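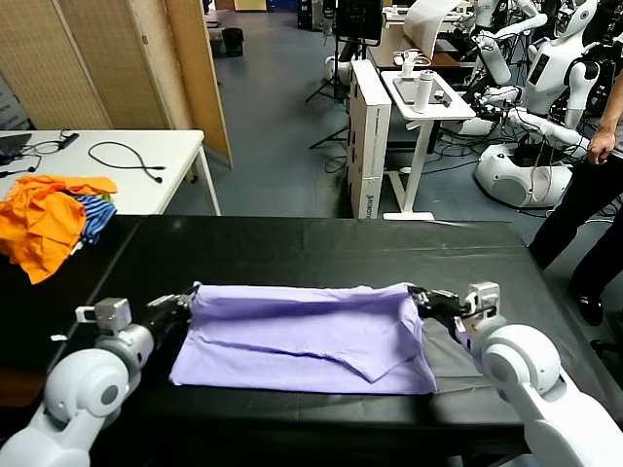 Issued by the Household Methods Office, Sostuston | 31/10/2023

Search tips Enter a word or phrase Go

Comparing Grippers for Laundry Folding: Practical Tips

The following recommendations are intended for workshops and teaching kitchens that wish to compare grippers on ordinary laundry before committing to one pair. They replace the sheet issued with the Salton bench notes. Readers using a single arm should consult the separate page on clamps and weights.

Preparing the table

Choose a dark, plain covering and fasten it beneath the table edge. Pale garments are easier for an overhead camera to find against black, and a stretched covering will not travel with the cloth. Glossy coverings may return the ceiling lights to the camera. Where this occurs, lower the lights before altering any camera setting.

Keep garments awaiting their turn at the far side of the table, outside the reach of both arms. Mixed colors may share a pile. Mixed weights should not, as a towel and a T-shirt call for different closing forces.

Holding a band of cloth

When two arms hold a folded garment by its ends, the top edge should be taut and the lower layers should hang under their own weight. A loose flap below the fold is acceptable at this stage. Lower the cloth before drawing it flat; pulling while it is still raised tends to shift the inner layer. Small creases may be left until the garment has been laid down.

Both arms should be started from the same height. In the Mansilla trials, a difference of 6 millimeters was enough to turn the band on the way down.

Choosing the fingers

Broad padded fingers are forgiving on thick hems and slow on single layers. Narrow metal fingers pick up a single layer well but may mark knitwear. The Office recommends that each set be tried on the same garment, 40 grasps to a set, with the results entered on one page.

Before each set, close the fingers without cloth and look along the gap between the tips. The gap should be even from top to bottom. Check the linkage screws by hand and tighten any that turn. Wipe metal fingers with a dry cloth; polish leaves a film, and the film transfers to white cotton.

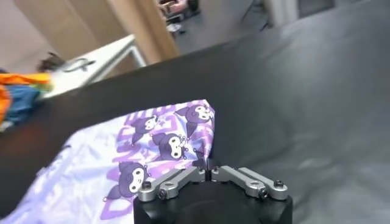
Printed garments require additional care. A large print is often stiffer than the fabric around it and will spring out of a narrow grip. Take hold at a seam or hem where possible, and approach the print only after the plain areas have given steady results. Fabric resting against the outside of a finger should be moved clear before the fingers open, or it may be drawn into the linkage.

Wrist cameras

A wrist camera should show both fingertips and a fair portion of the table. Set the focus on the fingertips and accept a soft background. Pale cloth can lose its detail under strong light, and exposure should accordingly be set on the lightest garment in the pile.

Controllers

Change one item at a time. A new controller tried together with new fingers yields a result that cannot be assigned to either. The Skekley settings card may be used as a starting point, with the closing speed reduced to 54 on its scale of 200 for thin cotton. Settings for wool will be added in November.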